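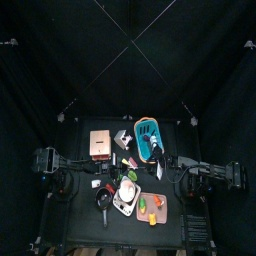 Can I move my Kamby clips to another account?
Clips stay with the account that posted them, but drafts can be exported and imported elsewhere.

6.2 Exporting drafts

1. Open Profile, then Storage, then Drafts.
2. Select up to 28 drafts. Larger batches are rejected.
3. Tap Export and choose Original or Compressed.
4. Sign in to the second account and tap Import.

Note: Captions and sound credits are carried over. Colour filters are not — reapply them after import.

Caution: Cancelling an export midway deletes the temporary archive. Drafts remain on the device.

Import links expire after two days. To generate a new link, repeat steps 2 and 3. Organisation accounts require administrator approval before step 4.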